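Folding class fills up as Cirnmont prepares for winter bedding drive

A home folding and storage class that started with a handful of neighbors in Cirnmont now has a waiting list, and organizers are adding a second evening session in August.

The class is run by Tonantzin Tapia, who worked in the linen department of the Espinoza hotel before she retired. She teaches it in people's own bedrooms, on their own beds, with whatever they have in the closet. Each visit lasts 60 minutes and costs nothing to residents of the Jollimitz apartments, where most of the students live.

Tapia said she gets more questions about large soft pieces than about shirts or sheets. "People can fold a towel," she said. "Then they get to a big throw or a loose top with long sleeves and they roll it into a ball."
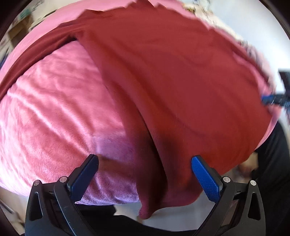 Her first lesson is on getting a piece flat before any fold is made. Students are told to work on the bed, where there is room to walk around and pull from more than one side. A plush cover can get in the way of that, Tapia said, as the pile grips and the cloth does not slide. With a big red piece over pink plush, long diagonal folds can run down through the middle while one narrow strip trails off to the side, and she has students smooth those folds out toward the edges by hand. Any part hanging past the edge of the blanket gets pulled back up before the first fold.

From there the method is simple. The piece is folded in half, then in half again, and the last fold depends on the shelf it is going to. Tapia asks students to measure the shelf first and write the width on a piece of tape.

The building has 194 apartments, and many have one closet. Jovita Jaramillo, who has lived there since it opened, took the class in the spring and now helps with visits on the upper floors. She said the bed ends up as the work table in nearly every home — there is no other surface large enough.

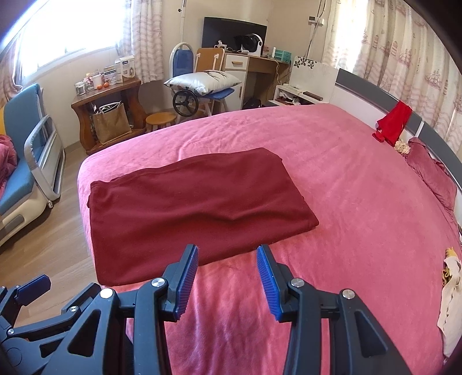
Bedding for the winter drive will be accepted in the lobby beginning at 9 a.m. on the first day of collection. Fleece blankets are the main request, along with pillows and flat sheets. Donors are asked to bring them in a plain rectangular bundle, much like the dark red fleece folded on the pink bed cover, so they can be stacked without being handled again. Knitted clothes should be kept apart from blankets. Crocheted items are welcome but should go in a separate bag.

Last year's drive brought in some 130 blankets, and many had to be refolded before they could be loaded. Etell, a moving company on the same block, will lend 2 vans this time and has asked that nothing be tied with string.

Items should be washed and fully dry. Electric blankets and feather pillows will not be taken.

Residents who want a place in the August session can sign up on the sheet by the mailboxes. People who live outside the building may attend if a resident invites them, Tapia said, but home visits are limited to Jollimitz for now.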